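Taming the front door pile-up

I'll admit it, our entry used to be where everything went to die. Shoes, mail, somebody's half-eaten granola bar (mine, probably). I've been fiddling with it since March and it's finally a spot I don't mind walking into after work!

Get a proper rack, and make it metal

I had a cheap wobbly one for years and it leaned like a drunk. A black metal rack along the wall takes sneakers on every tier and wipes clean with a damp cloth. My rule is that the pairs you wear most go on top, and if a pair hasn't left the house in 60 days it goes down to the basement. My neighbour Jamila Howlader does hers every Monday, but I'm not that organized.

Leave room for slippers

Slippers never make it onto a rack, so I've quit fighting it. Ours live on the grey tile beside the armchair, where you can sit down and swap over without hopping around on one foot. The chair gets a black cloth thrown over the back and top, and that goes in the wash when it starts looking grubby. 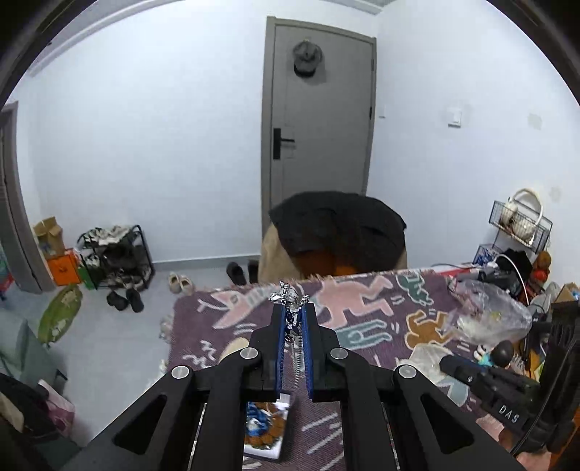

Shake the rug before you vacuum

A big patterned rug is very forgiving, which is great until you forget it's full of grit. I haul mine outside, give it a good whack on the back, then vacuum both sides. Go gently along the fringe or comb it out by hand. I chewed up 2 brush rolls learning that one!

Use the back of the door

One hook near the top is plenty for a cap. Add five more and you'll be hanging parkas on them, and then the door won't open properly. Wipe the handle and the light switch while you're there, they get grimier than you'd think.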